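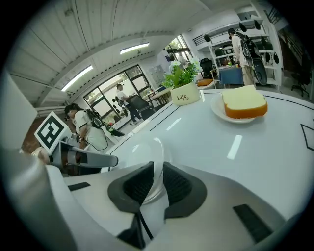

Does a resident need an appointment or an insurance card to be screened at a Pirnum outreach session?

Residents may walk in without an appointment, and insurance cards are not requested at any session.

To: Pirnum Outreach Partners list
Re: [pirnum-outreach] Walk-ins, referral forms and the November schedule

Dear partners,

The coordinating office has received several replies to the message from the Lyons clinic, which is quoted in full at the end of this one. Most raise the same points. We are answering them together so that all sites work from the same text. Where this message differs from the spring guidance, please follow this message.

**1. Walk-ins and appointments**

Outreach blood pressure sessions remain open to any adult resident of the service area. Sites may offer timed slots to people who ask for them, but no more than half of the session may be held for timed slots, and a person with a slot who arrives more than 20 minutes late joins the walk-in line. Please do not print "by appointment only" on posters or on the clinic door. Two sites did so over the summer, and both saw attendance fall.

Proof of address is not required. Staff should ask for a name, a year of birth, a telephone number if the resident has one, and a preferred language. A resident who declines to give a telephone number is still screened. In that case the result card is completed by hand and given to the resident before he or she leaves.

**2. Readings and repeat readings**

Several of you asked whether the second reading may be skipped when the line is long. It may not. Each resident sits quietly for five minutes, has a first reading, waits one minute, and has a second reading on the same arm. Both are recorded. If the two differ by more than 10 points on the upper number, a third is taken and all three are recorded.

The five-minute rest is the step most often cut short. Sites with a single room are asked to place the waiting chairs away from the door and to keep conversation at the table to a minimum while a cuff is inflated. Residents should have both feet on the floor and the arm supported at the level of the heart.

Small, standard and large cuffs must be available at every session. A standard cuff used on a larger arm gives a reading that is too high, and we have had residents referred on that basis who did not need to be. If the large cuff is missing or leaks, please report it the same day. Fustex holds the supply contract through the end of the fiscal year and will replace a cuff at no charge if the fault is reported within 30 days of delivery. After 30 days the charge is $99 for a set of three, payable from the site's own supplies line.

**3. Referral forms**

The Lyons clinic is correct that two versions of the referral form are in circulation. The current version has the box for "no regular doctor" at the top of the page. The older version has it on the back, where it was frequently missed. Please recycle all remaining copies of the older form.

From January through September, the outreach sites together screened 1,644 residents. Of these, 1,165 gave a telephone number and agreed to be called. Follow-up calls are the responsibility of the site that took the reading, and they are due within seven days. Where the reading falls in the urgent range printed on the form, the call does not replace the procedure on the day: the supervising nurse speaks with the resident before he or she leaves, and transport is arranged if needed.

Some sites have asked whether the coordinating office could take over the calls. We do not have the staff to do so this year. The request has been noted for the next budget.
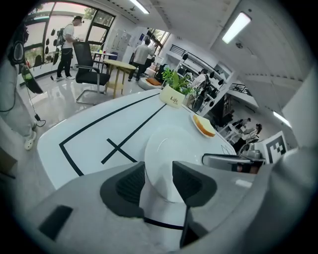
Privacy at the registration point was raised by four sites, all of which hold sessions in borrowed rooms where they have little say in the furniture. The rule is simple. A resident waiting in line should not be able to read another resident's form or hear the result being given. Completed forms go face down in the folder as soon as they are signed, and the folder stays on the staff side. A white table with a curved front edge, like the one shown, is acceptable for registration, but people tend to gather along a curve where they would queue at a straight edge, so please mark the start of the line on the floor at least six feet back. If the surface is glossy, set the forms on a clipboard so that they do not slide toward the person opposite. Results are given at a second table or in a separate room.

**4. Entering results in Ullis**

Results are to be entered in Ullis within two working days. We understand that the system was slow for much of September. While it is slow, please keep the paper forms in the locked cabinet at your site and enter them when service is restored. Do not keep results in a personal spreadsheet, and do not send them to this list or to the office by ordinary email, even with the names removed.

A few points on entry that have caused errors:

- The session code is the site code followed by the date of the session, not the date of entry.
- A refused third reading is entered as "declined." Leaving the field blank causes the record to be returned.
- Preferred language is now a required field. If it was not asked, enter "not recorded." Please do not guess from the name.
- Duplicate records should be reported to the office and left alone. Merging them at the site removes the earlier reading.

New staff need their own Ullis account. Shared accounts will be closed at the end of November. The account request form must be signed by the site lead, and requests take up to a week.

**5. Interpreters and printed materials**

Telephone interpreting is available during all scheduled sessions at no cost to the site. A family member may help with registration if the resident prefers it, but a result in the raised or urgent range must be explained through the interpreter line or by a staff member who speaks the language well. Children are not to be used as interpreters at any stage.

The leaflet on salt and medication has been revised and is available in English, Spanish, Portuguese and Haitian Creole. The large-print version is available in English and Spanish only. We have asked for the others, and we do not yet have a date. Leaflets can be ordered with the monthly supply form.

**6. November schedule**

The schedule will be sent to this list once all rooms are confirmed. Lyons has asked for an evening session in addition to its morning one, and this has been approved on a trial basis. Other sites wishing to hold evening sessions should write to the office with the proposed hours, the name of the supervising nurse, and confirmation that the building will be open for at least 30 minutes after the last reading.

Sites are reminded that masks are still required for staff and residents, that chairs must be spaced, and that cuffs are wiped between residents. Flu vaccination may be offered on the same day where a site has its own arrangement to do so. Please keep the two lines apart. A resident who wants both should have the blood pressure readings first.

Replies that concern all sites may be sent to the list. Questions about an individual resident should be made by telephone to the office and never posted here.

Pirnum Outreach Coordinating Office

---

On Oct 18, 2021, the Lyons clinic wrote to pirnum-outreach:

> Dear all,
>
> We would be grateful for clarification on a number of matters before the next schedule is issued.
>
> First, our front desk has been telling callers that an appointment is preferred. A neighboring site tells callers the opposite, and residents who use both have complained to us. We would like one answer that we can read out over the telephone. The same callers often ask whether they must bring an insurance card.
>
> Second, we hold two versions of the referral form. The stack delivered in August has the "no regular doctor" box on the front, and the stack we already had does not. Are both valid? We have used both in the past month and can go back through the copies if necessary.
>
> Third, the large cuff in our second kit does not hold air. It was delivered three weeks ago. We do not know whether to write to Fustex directly or to go through the office.
>
> Fourth, we have had requests for a session after working hours. Many of the people we most want to see are employed at the packing plant and cannot come in the morning. We have a nurse willing to cover one evening a month, and the building is open until nine. May we add this to the November schedule?
>
> Last, Ullis was unavailable on both of our entry days in September. We have a backlog of paper forms, all locked away, and would like to know whether late entry will count against the site in the quarterly report.
>
> With thanks,
> Lyons clinic, outreach desk

In reply to the two points above not covered by the numbered sections: the Lyons cuff is within the 30 days and should be reported to Fustex directly, with a copy to this office. Late entry for September will not be counted against any site, provided that the forms are entered before the quarterly report closes. Referral copies made on the older form remain valid and do not need to be redone.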